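4. Chore Trials: Setting Up the Table

Read section 3 first (power, e-stop, joint limits). If the e-stop hasn't been tested today, stop and go do that.

What this section gets you: a table laid out so the Vemo planner can try short kitchen chores – pick up a piece of fruit, shift a bowl, open a lid. What it doesn't get you: a robot that makes dinner. People ask. Can the machine do housework yet? Bits of it, slowly, with a person standing there. Plan your day around that.

4.1 Covering and grid

1. Clear the table top. Wipe it down.
2. Lay kraft paper, one piece, no overlaps. Small creases OK. A ridge tall enough to catch a finger is not.
3. Tape the grid lengthwise first, then crosswise. Dark tape. Press the crossings down hard.
4. Open Cleltine > Table > Cells and click the four outer corners in the order it asks for. Wrong order = mirrored table. It wont warn you.
5. Save. Write the layout name on the run sheet.

Note: new paper means new corners. Every time, even if it looks the same.

4.2 Placing objects

1. Heavy things go first. A rice cooker can take two cells, that's fine, enter both.
2. Dishes next, then whatever sits on them.
3. Keep every object out of the strip between the arm bases and the first line of tape.
4. Run "Park" and then "Hover" over the first target. Speed limit 25 percent. Fingers should be open and pointing down.
5. Look from the side. Touching the dish? Raise hover height and go again.

CAUTION: Nothing hot. No water in cookers, no plugged-in appliances. The arms do not know what a full pot is.

CAUTION: Hands off the table while either arm is enabled. Both arms, including the one you aren't using.

4.3 What to expect from each chore

Fruit off a plate: good. In the June trials at Kurkeck we ran 555 picks and dropped 189, most of them from the old finger pads. Change the pads (section 7).

Bowl by the rim: fair. Thin rims slide. Go slow on the lift.

Rice cooker lid: poor. Finding the button is OK, pressing it is OK, doing both in one go is where it falls over. Florêncio Meireles is rewriting the press routine, check the release notes before you burn an afternoon on it. 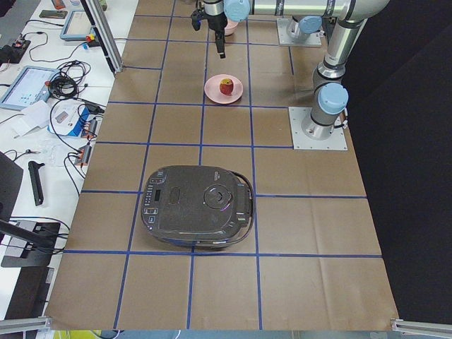
Carrying a whole appliance: don't. Not supported, not on the list for Amaral either.

Wiping, folding, anything with cloth: separate manual, and lower your hopes.

4.4 Running a trial

1. Pick the chore from the list. Check the cells match the run sheet.
2. Curtain closed, lights at the usual level. Changing light mid-run spoils the whole batch.
3. Press Start. Stay within reach of the e-stop.
4. After each try mark Done, Part or Fail. Part counts as fail in the totals – Gonçalo Bragança gets asked about this weekly, please stop asking him.
5. Reset objects by hand with arms disabled.
6. Finger pads get changed at 3000 cycles even if they look okay. The counter is under Tools > Wear.

Note: if the planner freezes with the gripper closed on something, do not pull the object out. Disable, support the item from underneth, then use Release.

Error codes are in section 9.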